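Notebook – July, bench 2, started 8.40 am

Gelatine and agar pads, continuing from the last batch. Aim today is to get a recipe that holds a stitch without the thread cheese-wiring through it, and that doesn't weep all over the tray by the afternoon. Liviu Rusu is on moulds, I'm on weighing and pouring.

Read back over last month's pages first. The old recipe tore at the second or third throw nearly every time. Too much agar, I think, which makes it short and crumbly. More gelatine gives stretch but goes soft on a warm bench.

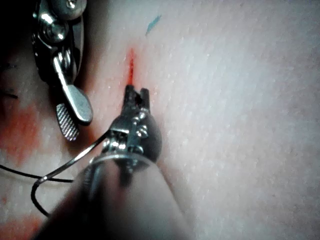
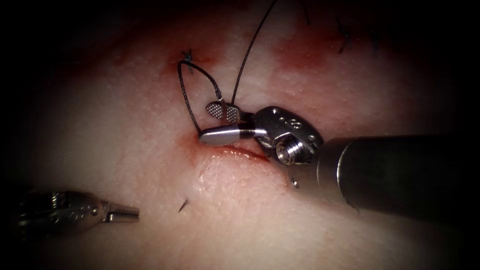
Surface grain and suturing, two views.

Three pours planned, all on the same base: gelatine powder (the Zukier tub, high bloom), glycerine, water, a bit of psyllium husk for fibre. Only the agar changes.

Pour A – no agar at all.
Pour B – half what we used last month.
Pour C – last month's amount, as the control.

Water to 60 degrees on the hotplate, husk in first and stirred until it stopped clumping, then the glycerine, then gelatine sprinkled over slowly. The agar has to be boiled separately and cooled back before it goes in, otherwise it cooks the gelatine and you lose the strength. I got that wrong in the autumn and wasted a whole morning, so I'm writing it down again.

Weighed 215 g of gelatine for the full run. The Ellari scale is drifting again. Zeroed it, put the check weight on, took it off, and it didn't come back to zero. Did it again and it was fine. Moved it away from the fume cupboard in case the airflow is doing it. Somebody should look at the feet as well, the back left one doesn't touch the bench unless you press on it.

Bubbles. Pour A had a thick head of foam from my stirring. Left it to stand in the water bath with a lid on for 26 minutes and skimmed what was left with the flat spoon. Much better than going straight into the mould. The vacuum pot would be quicker but the seal has a nick in it and the replacement from Suvomex hasn't turned up. Liviu rang them at morning tea and they say it's with the courier.

Moulds: Liviu made the new ones from the Vasiliu silicone, the softer grade. They release beautifully. No petroleum jelly needed, which is good, as the jelly was leaving a greasy film that took marker ink badly. One of the deeper moulds has a bulge on the long side where it wasn't supported during the cure. Usable, but the pad comes out thicker at one end. Marked it with a cross on the base. Please don't use it for anything where thickness matters.

Poured all three by 10.15. Trays levelled with card under one corner (the bench slopes toward the sink, always has). Covered loosely with cling film and into the fridge, middle shelf. Somebody's yoghurt moved to the door.

While that set, tidied the powder cupboard. Two open bags of husk, both half full, neither dated. Combined them and wrote the month on the jar. Threw out the cornflour, it had lumps. We are nearly out of glycerine and there's one bottle of preservative left. Added both to the order sheet.

1.30 pm, first look.

Pour A – rubbery, nice to handle, picks up fingerprints. Edges already slightly tacky.
Pour B – firmer, clean edges, bends right over without cracking.
Pour C – cracks when folded, same as before.

Pull test next. Same thread, same needle, one bite ten millimetres from the edge, loop over the hook of the spring balance and pull slowly until it tears out. Five bites per pad, written on the sheet in the blue folder. I haven't worked up the averages yet but the order is obvious. B is best by a fair margin, A next, C last. The highest single reading was on B, 107 g. One of the A readings is low because I put the bite too near a bubble. Left it in the table with a note beside it.

Way of failing is worth recording too. A stretches a long way and then the hole opens into a slot. C snaps out with a little wedge of gel still on the thread. B does something in between, and I could see the hole growing before it let go, so there's some warning. For learners I think that matters more than the number. Liviu disagrees and would sooner have the strongest pad we can make and teach the tension some other way. We left it there.

Left a strip of each on the windowsill side of the bench from 1.45 to see how they cope with room temperature. By 3.20 the A strip had slumped over the edge of the saucer. B had softened on top but held its shape. C looked the same as when I put it down, so the agar is doing that job at least.

Weeping: small puddle under C, a trace under B, none I could find under A. Blotted and weighed the paper towel but the scale was playing up again and I don't trust the figures. Repeat once the scale is sorted.

Colour. All three are too yellow. A pinch of titanium white went into the last of B as an afterthought and made a small pad the colour of custard. Needs a drop of red as well. Low priority.

To do
– repeat B from scratch, two batches, to see if it's the recipe or luck
– try one pour between A and B
– keep one B pad wrapped in the fridge for a week and pull test it again
– preservative dose, check the bottle, I can't read my own note from last time
– brace the sides on the next mould before the cure
– chase Suvomex if the seal isn't here when we next pour
– scale feet

Offcuts are in the lidded tub on the bottom shelf. They remelt fine once, so please don't bin them. Hotplate off, water bath drained, 4.50 pm.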